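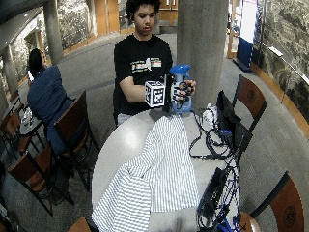 Gloves on, spray bottle in the left hand: a recording for the Leka kit at a round white table.

The first thing you learn about Leka is that it needs space. The kit from Orkora promises to turn human hand work into motion data for robots, and for this it asks you to wear gloves, run some cables and clear a table. We cleared ours, and the cables filled it again.

Orkora is a small company in Drumetau, and Leka is its second product. The first one, Favum, used only cameras and lost the fingers whenever they closed around an object. With Leka the glove carries the tracking. A white cube with black square patterns sits on the back of the hand, so the software can find the wrist from almost any side.

We chose household tasks, with a striped cloth and a spray bottle. A trigger is a good test, because one finger does the work while the others only hold. In our trial we recorded 194 takes and kept those where the fingers stayed clean from start to end. Calibration took nine minutes the first time, and it must be repeated if you take a glove off — even to answer the phone.

The gloves are comfortable, but warm in July. I would also like longer cables and a better manual, which explains the export menu in two places and differently each time.

Orkora rents the kit for 80 euros a day, with support by e-mail until six in the evening. For a small lab that wants to try before buying, I find this a fair price.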